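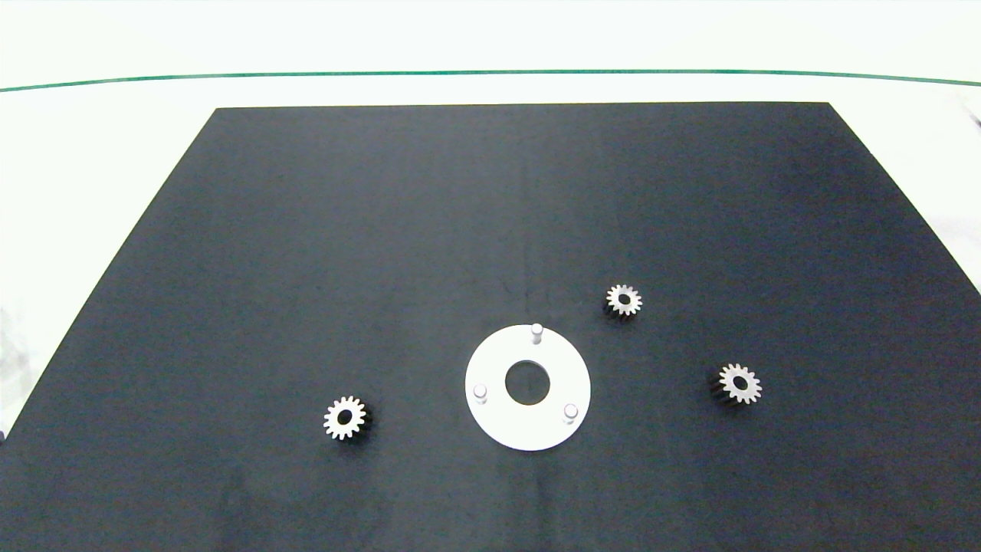
Figure 6.1 Start state for the gear placement task: ring plate with three pins, three gears on a black mat.

Chapter 6
Gathering Demonstrations

Chapter 5 treated the policy as a function to be fitted and took the data as given. In this chapter we look at where the data comes from. The running task is the one in Figure 6.1. Each gear must be picked up and lowered onto a pin of the white plate. A trial counts as a success when all three gears lie flat on the plate and no pin is left bare.

The task is small, but it has the features that make collection hard. The pins are short and the bores are narrow compared with the error of a typical camera calibration. Plate and gears may lie anywhere within reach, so the start state has to be varied on purpose. The order in which the gears are placed is free, and two operators will often choose different orders from the same start. A model trained on both must represent both, or it will average them and reach for a point between two gears.

6.1 What one example contains

We call one recorded attempt an episode. An episode holds the camera stream, the joint positions, the commands sent by the operator, and a label entered when the attempt ends. The first image is stored separately as the start state. It is taken before the arm enters the view, which makes it useful for checking coverage later.

The data used in this chapter is the Wutent set, recorded at the Uritz laboratory. It contains 3603 episodes, of which 1640 were collected in the first round with a single plate position. Section 6.4 shows what that choice cost: a policy trained on the first round alone did well at the recorded position and failed a short distance away from it.

6.2 Varying the start state

There are two common ways to choose start states. In free placement the operator sets the parts down by hand before each episode. It is fast, but people repeat themselves - most drift toward a few favored layouts within an hour. In drawn placement a program selects positions in advance and the operator copies them from a screen.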